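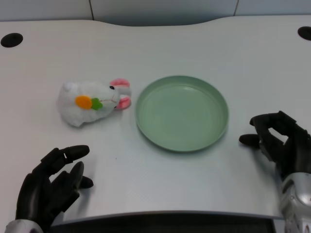

Head camera view, task "bunny to plate"

Marikar Tabletop Set, data card

This set holds 294 episodes of one task: the robot takes the plush bunny and puts it on the green plate. All episodes were recorded by teleoperation in June. Operators were Usa Rungrueang and Brayan Restrepo.

Each episode has the head camera video, joint positions of both arms and hands, and one sentence of instruction in English. The bunny starts on the left of the plate in 200 episodes. In the other episodes the start side is free.

Known problems
In 11 episodes the toy was dropped. We kept them, please filter by the field "success" if you do not want them. Wrist force is not recorded.

Questions about the labels go to Menaka Sikder.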